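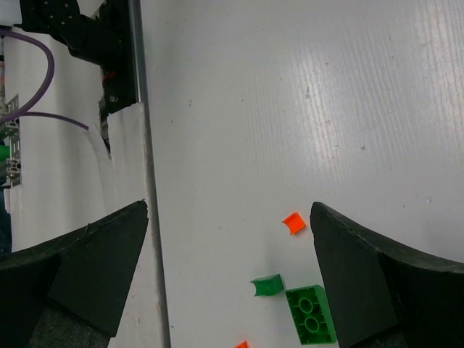
I've been renting out the cottage at Hikwood for a few summers now, and the thing guests ask me about most is how to book a place like it without getting stung. So I wrote down how I do it when I'm the one traveling. First, decide what your crew needs before you look at a single listing (pools and views will scramble your brain, trust me). We travel with my sister's kids, so for us it's a ground-floor bedroom and one decent flat surface where the kids' projects can stay put all week while the grown-ups eat somewhere else. Write your own version of that down and stick to it!

Next, work out the real total. Click all the way to the payment page, because the nightly rate leaves out the cleaning fee, the linens and sometimes the heating. Last July I was all set to book a place near Stolard until a $293 cleaning charge popped up on the final screen. For 2 nights! I closed the tab and made a sandwich.

Then message the owner. Ask three or four plain questions: where do you park, how steep is the driveway, is there a washer, who do you call if the water heater quits. I look for a reply within 24 hours. Birdie Begay, who owns the place we ended up renting, wrote back before dinner and told me straight out that the upstairs gets stuffy and to bring a fan. Booked it that night.

Read the cancellation terms before you pay, and save a copy, since listings can change. If you're putting down a big deposit (ours was $3,000 for the family reunion, gulp), use a credit card and stay on the booking site. If somebody wants a wire transfer, walk away.

A week out, get the door code, the Wi-Fi password and the driving directions, and print them. Cell service in the hills is hit or miss, and you don't want to be hunting for a mailbox at 10 p.m. with a car full of melting groceries.

Last updated: July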